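操作学习与示教数据 › 采集经验交流
搜索本版 请输入关键词 高级搜索
回复 11 收藏 15

主题:盘子放进沥水架,腕部相机的坏片段要不要删?

楼主 Libor Malý
发表于 2020年11月5日

各位好。中文不是我的母语,我写得慢,如果有句子不清楚,请指出来,我会再解释一次。

我在 Grevska 项目里负责收集示教数据。任务说起来简单:用夹爪把碗或者浅盆从台面上拿起来,放到黑色的沥水架里面。操作员用遥操作做一遍,我们保存腕部相机的图像、关节角度和夹爪的开合量。学习的方法是普通的行为克隆,没有特别的东西。

到现在我们有105条示教。其中70条我认为是干净的,就是说,操作员没有犹豫,中间没有停下来,最后盘子也在架子里。剩下的我不知道怎么处理。有的是中间夹爪滑了一次,然后再夹;有的是操作员先往错的方向走,看了几秒钟瓷砖,然后才回来。

我最担心的是这一种:腕部相机里几乎只有瓷砖。台面是灰绿色的方砖,有细的斑点,每一块和旁边的一块都差不多。对人来说,看到这样的图像就知道“我离目标太远了,应该抬高一点”。对网络来说,我不确定它能学到什么。它可能只学到:看见瓷砖的时候,向随便一个方向走。
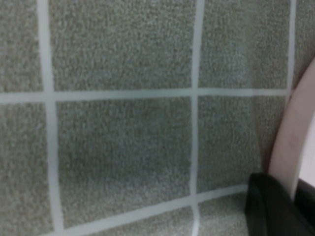 Sabina Rusnák 回复:我的意见是不要删。策略在真实运行的时候一定会走到这种位置,如果训练集里没有一条是从这种位置回来的,它到了那里就不会动,或者动得很奇怪。你删掉的恰好是它最需要的部分。请先看一下这些片段后面的动作,如果操作员最后找到了目标,就保留。

赞 2

3楼 Bořivoj Tichý
我不同意楼上。保留“回来”的动作可以,但是“走错”的动作也一起保留了。行为克隆不知道哪一半是错误,哪一半是改正,两半它都模仿。我们去年在 Fosach 做抽屉任务的时候,就是因为舍不得删,结果机器人学会了先摸一下柜子的侧面,然后才去拉把手。每一次都摸。后来我们把走错的那一段剪掉,从改正开始的时刻保留,它就不摸了。

4楼 Sabina Rusnák
剪开我同意。我反对的只是整条删除。不过请注意,剪开以后这一条的起点就不是标准的起点了,如果你的模型用历史帧,要重新处理开头的填充。

5楼 Libor Malý(楼主)
谢谢两位。我们的模型只用当前帧和前面一帧,所以填充不是大问题。

但是剪开需要有人标出时间点。Tichý 先生,你们是手工标的吗?我试过看夹爪速度的方向,方向反转的时候就算改正开始。可是操作员的手会抖,反转太多,没有用。

另外一个问题是运动模糊。从台面转到架子的时候,操作员的速度比较快,这些帧几乎看不出细节。我贴一张。

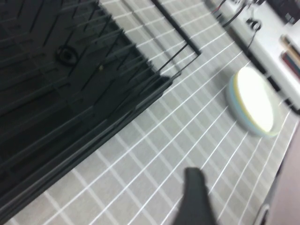 图:转动过程中的一帧,左边是黑色的带棱条的物体,右边的圆片上面很亮。

请问这样的帧应该丢掉吗?我考虑过用拉普拉斯方差设一个阈值,低于阈值就不用。

6楼 Vilém Paulík
不要丢。理由跟瓷砖的问题不一样。运行的时候相机也是这个相机,曝光也是这个曝光,机器人转快了图像一样会糊。训练里没有糊的帧,部署的时候却有,这才是麻烦。

如果你实在觉得糊得过分,应该改的是曝光时间和灯光,让以后采的数据好一些,旧的就留着。还有,亮的物体过曝也是同一个原因造成的麻烦,你固定曝光了没有?自动曝光在白色的盆和黑色的架子之间会来回跳,这个我吃过亏。

7楼 Bořivoj Tichý
回答5楼:手工标的。我们写了一个很小的播放工具,按空格就是“错误开始”,再按一次就是“改正开始”。标一条要的时间比看一条多不了多少。你的数据只有105条,一个下午可以做完。自动的办法我也想过,在这个数量上不值得。

关于模糊我同意 Paulík。用方差设阈值还有一个坏处:瓷砖近看的时候和白盆近看的时候,方差本来就不一样,你会把清楚的白盆也删掉。

赞 15

8楼 Libor Malý(楼主)
方差这一点我完全没有想到,非常感谢。我刚才检查了一下,真的是这样,阈值设高一点,大部分近距离看盆的帧都没有了。可是这些帧对抓取来说是最重要的。

曝光没有固定,是自动的。明天我改成手动。

现在说抓取。我们要求操作员夹盆的边缘,一个手指在盆里面,一个手指在外面。规定是这样写的,可是每个人做得不一样。有的人习惯让手指进得很深,有的人只碰到边缘。浅盆比较宽,而且边是圆的厚边,夹得太浅容易转。我给操作员看的参考是下面这种视角。

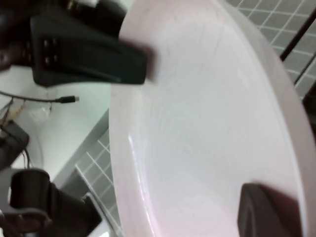
图:白色浅盆,腕部视角。盆内壁左侧有反光,右下的手指在盆里。

我的问题是:应该统一夹的深度吗?还是让它多样一些?

9楼 Fabian Frei
看你的数据量。70条干净的,如果再分成三四种夹法,每一种就没有多少了,网络会取一个平均。两种夹法的平均常常是一种不存在的夹法。我会先统一,等成功率上来以后再放开。

还有一个办法是换模型,用能表示多峰分布的输出,混合高斯也可以。但是我建议先不要同时改两样东西,不然你不知道是哪一样起了作用。

10楼 Sabina Rusnák
我又要反对一次,对不起。统一夹的深度可以,但是不要统一盆的位置和盆的角度。我见过很多人把“统一”理解成所有东西都摆在胶带画的记号上,数据很整齐,然后盆挪开几厘米就失败。动作的方式要一致,条件要变化。这两件事请分开写在操作员的说明里。

我们在 Niltlow 的时候,说明里有一张表:左边一列是“每次必须相同”,右边一列是“每次必须改变”。右边这一列更难执行,因为人会不知不觉地重复。后来我们让程序随机给出位置,打印出来,操作员按照纸上的来摆。

赞 2 分享 2

11楼 Libor Malý(楼主)
这张表的办法很好,我想借用。“每次必须相同”:夹边缘,手指进入盆里的深度,接近的方向,松开以前停一下。“每次必须改变”:盆的位置,盆的角度,架子的位置(小的变化),台面上其他东西的摆放。灯光我还没有决定放在哪一列。Šimek 那边借给我们的灯可以调亮度,可是调了以后,固定曝光的意义是不是就少了?

放到架子旁边的这一段也有困难。架子是黑的,横竖的条很细,盆一靠近,图像的一半很暗,一半很亮。操作员在这里都会慢下来,所以同样的图像重复很多帧,动作几乎是零。我怀疑网络会在这里学会“不动”。

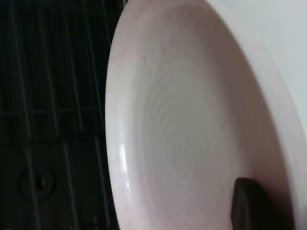 动作接近零的帧应该怎么处理?

按位移重新采样,不要按时间采样:末端移动不到一定距离,而且夹爪开合没有变化,就跳过这一帧。需要注意的是松开以前的那一小段停顿,如果你的说明里要求停一下,这一段要保留几帧,不然模型看不到“停”和“松开”之间的关系。阈值先取小一点,把重新采样以后的轨迹画出来看一遍再训练。(12楼 Fabian Frei)

赞 15
登录后可以回复 上一主题 | 下一主题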